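Bencombe Robotics Club: the drawer again

The club has now spent most of November on one drawer. The task sounds small enough for a first meeting. The arm should reach the white cabinet, take hold of a handle and pull. Everything happens in simulation, so the only thing that can get hurt is the schedule.

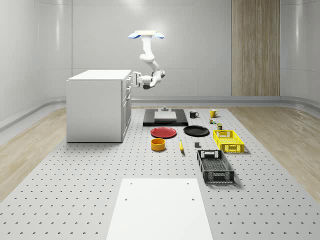 The sign-up sheet promised a full table-clearing routine by winter break, with the banana in the bowl and the mugs lined up. I doubted it then and I doubt it now. The Nurmi team logged 643 runs and reports that the drawer opens "most of the time," a phrase I would like to see replaced by a number. The Rundeder team changed the grip settings and the starting pose on the same evening, so we can't tell which one mattered.
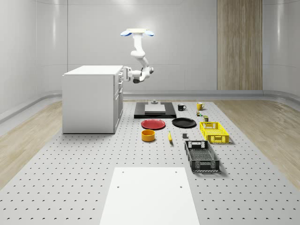 Imre Vörös thinks I am being unfair. He wrote back that 5 of the students had never touched a simulator before this fall, and that a drawer is a reasonable place to get stuck. Fine, but I still want 20 runs in a row with no code changes between them, and the log posted where both teams can read it. The next meeting starts at 5.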